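November, bench log, evening

Second session with the Plornura jaws on both arms. Yesterday's runs used the Pallura pair, so the purpose today was to repeat the same sort on the same bench with nothing changed except the fingers. Controller gains left as they were. Wrist speed limit left as it was. Blue tubes to one clear bin, caulk cartridges to the other, left arm on the tubes and right arm on the cartridges.

Homed both arms twice. The left one settled a little low the first time, the usual encoder offset, and I re-entered the value by hand. 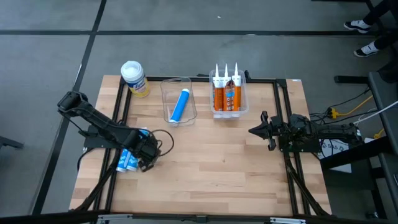

The Plornura fingers are stiffer than the Pallura ones and close further at the tip. On a smooth cylinder that ought to help, provided the approach is square. When the approach is off by a few degrees the tip touches first and the tube rolls. I logged 12 attempts on the blue tubes, of which 10 were clean. Both failures were rolls during closing. With the Pallura pads the failures were slips during the lift, so the two sets lose the object at different stages, and a single success rate hides that. I have added a column for it.

Cable slack on the left arm still needs attention. The loop at the wrist is longer than it has to be and sweeps low at full reach. Shorten it and add a clip before the next session.

Cartridges next. Grip force set to 27 per cent on the controller scale, as before. 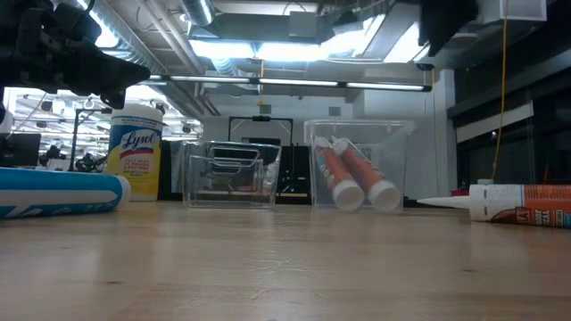 Abrehet Feyisa read through the force settings and objected to keeping them equal. Her argument was that equal percentages do not mean equal pressure at the pad, as the Plornura contact patch is smaller, and that I was comparing two forces as well as two grippers. She wanted a calibration against the load cell first. I accept this. The cartridge results stand as a first look only and I have marked them so in the sheet.

Ran the camera comparison while the load cell was being found. The Fuentealba unit gives a cleaner edge on the orange labels, and the Ferham unit has the shorter delay. Neither does well with clear plastic.
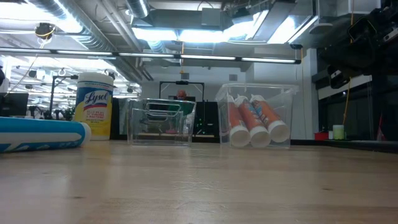

Segmentation on the bins is the weak point and has been for weeks. The model finds a solid object and then looks for a container boundary, and clear walls give it very little to work with. With the tube bin empty, the equipment behind it shows straight through the plastic, and the mask wanders off into the background. A strip of matt tape along the rim would probably fix it, at the cost of a less general test. Leaving it untaped for now.

Tried a lower exposure on the Ferham. Reflections on the table top were reduced, depth no better.
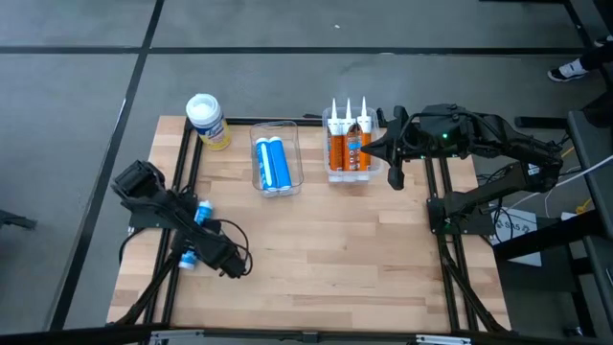

Placement tolerance needs its own test. So far I have scored a place as good if the object ends up inside the walls, and that is too generous for the tube bin. Two tubes side by side nearly fill its length, so any error along that axis puts an end on the rim. The cartridge bin is easier lengthwise, but the nozzles stand up above the rim and the right arm has to come in with clearance over them. I will set a minimum approach height for that side.

To do: load cell calibration for both finger sets, cable clip, approach height, then repeat the cartridge runs in full. Fingers left on.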